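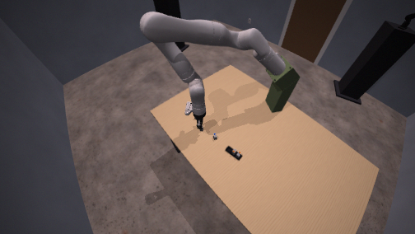 Planner stalls on descent in sim, IK solver reports success
Flirkura users > Motion planning > 5 replies

smarar
Pick and place in sim, arm on a wood table, three small parts, one standing alone and two on the black tray. Pre-grasp pose is fine, gripper straight down over the table. The straight-line descent to the lone part returns 27 percent of the path and stops. IK at the goal succeeds from 486 of 500 random seeds. Collision checking is on. What am I missing?
Saranya

ernley_t
Joint limit on the wrist. IK from random seeds tells you a solution exists somewhere, and says nothing about whether it is on the same branch as your start state. Seed the goal with the current joints and compare.

šimko
Disagree. I'd look at the collision model first. There is a module on the side of the wrist. If its hull is padded, you will get contact with the table before the fingers arrive. Set padding to zero and rerun.

ernley_t
A padded hull would fail the goal IK too if collision checking is on.

šimko
Only if the IK call uses the same planning scene. In Wusisbridge it doesn't by default. It checks self-collision and skips world objects.

smarar
Ran both. Seeded IK stays on the same branch, max joint change 0.4 rad. Padding at zero gives 100 percent of the path. Padding was 5 cm, inherited from the mobile base config.

tmurthy
Don't leave it at zero. Use 5 mm and replace the hull with a box. Also raise max_steps to 2,000, the old value truncates long descents without a warning.
Thirumalai Murthy

ernley_t
Fair enough on the padding. I still think the IK default is a bug and should be filed as one.

šimko
It's documented.

ernley_t
In a footnote.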